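Print this page
E-mail this page

Section 5: Good practice at the tabletop kitchen station

Welcome back! If you have come straight from Section 4, your Hilitz hand-held gripper is charged and the Vullimura recorder knows it by name, so the dull part is behind you. In this section we set out the house rules for working at a small kitchen station - a table, a couple of countertop appliances, a few dishes - and we ask that everyone on your team read it through once before picking up a tool, even the people who have done this for years on other equipment. Most of it is plain good sense, written down so that two people at two tables end up doing it the same way.

5.1 Setting the table

1. Wipe the tabletop and let it dry fully.
2. Place the larger appliance toward the back, with its front facing the operator. Leave room for the door to come all the way down.
3. Route power cords behind or between appliances, never across the front of the table where the fingers travel.
4. Put the plate or dish you'll be working with near the front edge, close to the middle.
5. Look over the markers on both finger housings. If a corner is peeling or a smear of jam has found its way onto the pattern, clean it or replace it now.
6. Stand at your starting position and hold the gripper open over the front of the table, so that both fingers and the whole work area are in view before you begin.
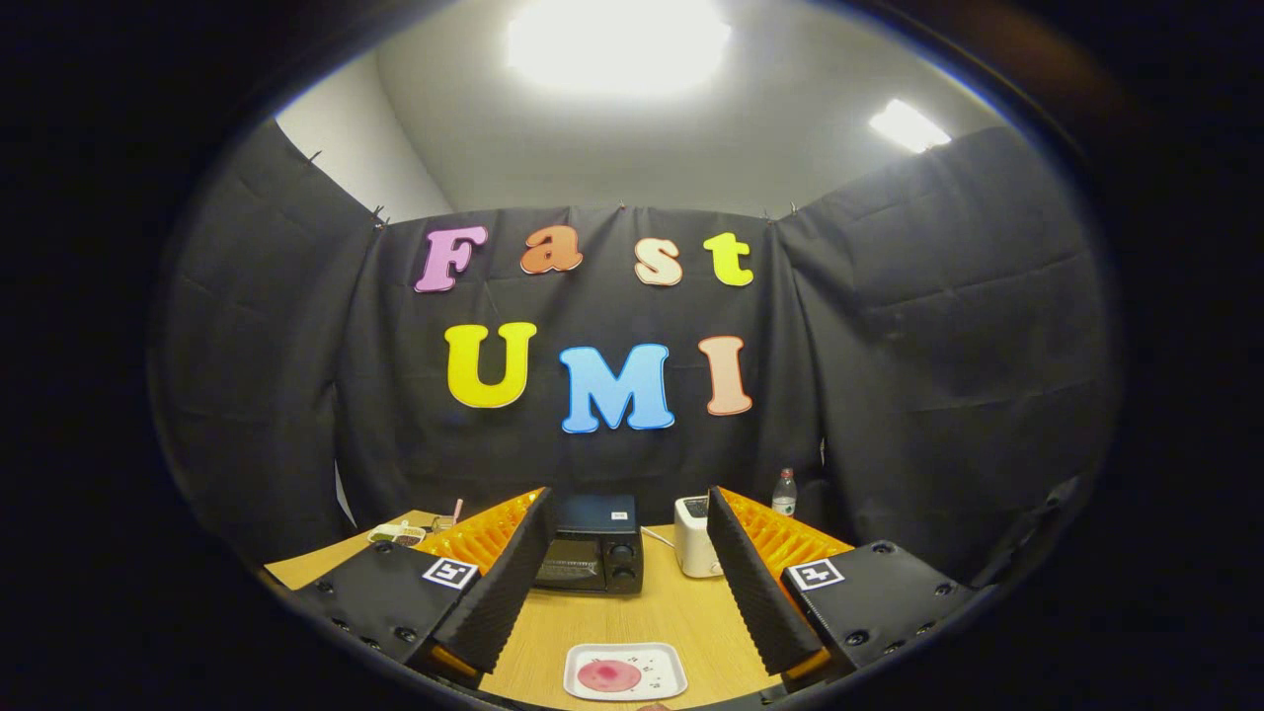
Do the appliances need to be plugged in while we record?
Leave them unplugged unless your task sheet calls for heat. Most door, rack and knob tasks can be done perfectly well on a cold appliance, and a cold appliance is much kinder to foam pads and fingers.

Note: Small loose foods such as beans and seeds belong in a dish with a rim, set to one side. They roll, they get under the pads, and you'll be finding them until next July.

5.2 Doors, handles and racks

Doors deserve a little patience. A drop-down glass door is held by light hardware at the sides, and it doesn't take kindly to being pushed past its stop or leaned on once it is down. Please follow the steps in order, and take your time over them.

1. Approach the handle straight on with the fingers open wider than the handle is thick.
2. Close gently until both pads touch. Don't squeeze harder to make up for a poor angle; back off and come in again.
3. Lower the door in one smooth motion, following its arc with your wrist.
4. Release, then draw the gripper back 40 mm before moving sideways.
5. Check that the rack is seated on its rails before you put anything on it.
6. Pause for one slow breath with the door down. The pause gives the Firnov labeling tool a clean break between opening and reaching in.

Caution: Never rest the weight of the gripper on an open door. The hinges may bend, and the appliance can tip forward.

Caution: Keep the pads away from heating elements, even when you're quite sure the oven has been off all morning.
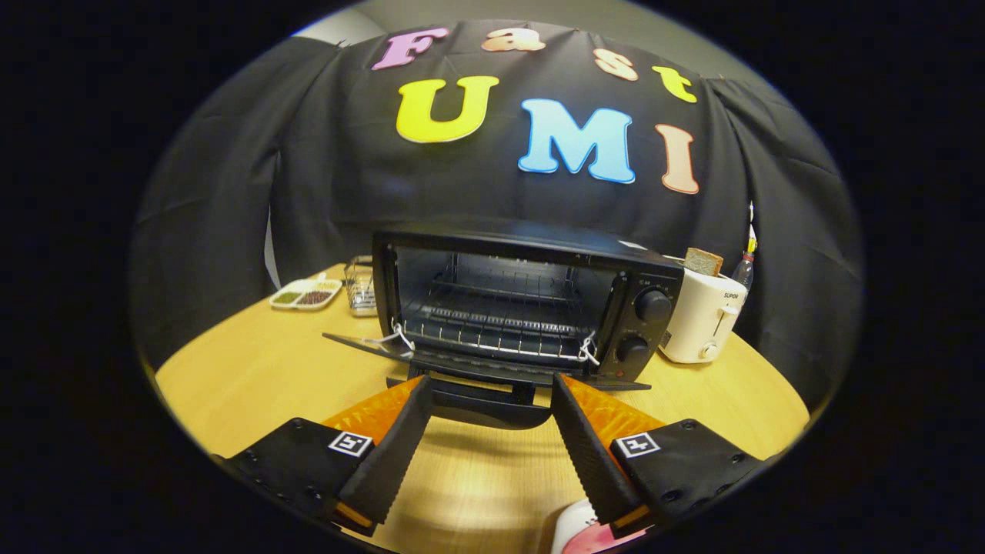 How often should the finger pads be replaced?
Change them after 200 door cycles, or sooner if the ridges look shiny or a corner has begun to lift. Always replace the left and right pads together so that the grip stays even.

5.3 Keeping the record honest

A missed grasp is still useful, so please don't delete it. Mark it as a retry in Vullimura and carry on. Our own kitchen set, which we call Yu, stood at 1,878 kept recordings when this edition was prepared, and the retries in it have earned their place many times over. Anqi Lü, who looks after the set, asks only that the note say what went wrong in a few ordinary words: "slipped off handle" is fine, "bad" is not much help to her.

Between recordings:

1. Return each item to its place on the task sheet.
2. Close any doors by hand, and take bread out of toasters before you change tasks.
3. Set the gripper down on its stand with the fingers open - closed pads take a set if they are left pressed together overnight.

Hand the station over with the sheet signed and the cords tidy. Storage and charging are covered in Section 6.

Print this page
E-mail this page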